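I finally gave in and cleared the long table on Wednesday. All of it. The plan had been to do one end, have a cup of tea and do the other end at the weekend, but I got going and couldn't stop, and by half past nine at night I was sitting on the floor with a bin bag on either side of me, sorting rubber bands.

If you've been reading for a while you'll know my problem with flat surfaces. I put something down "for a minute" and it's there until October. Mélanie Bélanger, who I shared a workroom with in Badton years ago, used to clear her bench completely at the end of every single day, even if she was coming back to exactly the same job in the morning. I thought it was a bit much at the time. I'd be sweeping offcuts into a drawer with my forearm while she was wiping hers down with a damp cloth and putting her scissors on their hook (always the same hook).

Anyway, what came off mine: four mugs, the good tape measure, the bad tape measure, a Pusa catalogue with the corner chewed, and a biscuit tin of screws. I tipped the screws out and counted them, which was a mistake. 263, and hardly two the same length! Cillian Corrigan says he'll have them for his shed and he's welcome to every last one.

I've decided I want a pale top and pale walls from now on. My old one was dark brown and you could lose anything on it. Needles, receipts, a whole pair of pliers once. On something plain and light you can see straight away what's out and what ought to be put back, and I do think you tidy more when the mess shows.
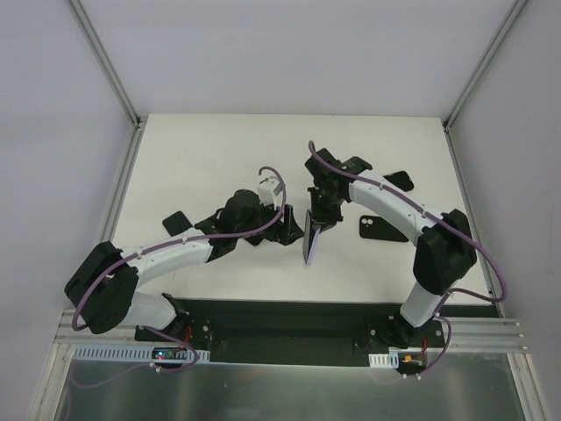 The other thing I've been fussing over is cables. I've had the lamp lead, the glue gun and the phone charger all coming over the edge in one great knot, and every time I pulled one the other two came with it. So I bought a bag of little stick-on clips, 114 in a bag for some reason, and spent a very happy hour running everything along the back. I've used 7. If anyone would like some clips, do shout.

A few things I'd do differently. I'd wipe the clips' patch with a bit of spirit first – two have dropped off already. I'd leave more slack at the lamp end, as mine is now pulled tight as a washing line and I can't tilt it towards me. And I'd have painted the wall before putting the clips up, obviously, but I was too excited and the paint hadn't come.

It has now. Ginette Gilbert lent me her roller and a tray, and I've got a tin of off-white from Lenden that looks exactly like the off-white I already had. I held the two lids side by side at the window for ages. Ginette says one's warmer. I'm taking her word for it.

I did look at buying a proper new table too. The Delorme one I liked was 2000 by something, far too long for the alcove, so I'm going to sand mine and paint the top with whatever's left in the tin. Nurhan Duman left a comment last time saying to go matt or you get the glare from the window in your eyes all afternoon, so matt it is, thank you Nurhan!

Sanding at the weekend if it stays dry. I still need to find somewhere for the mugs.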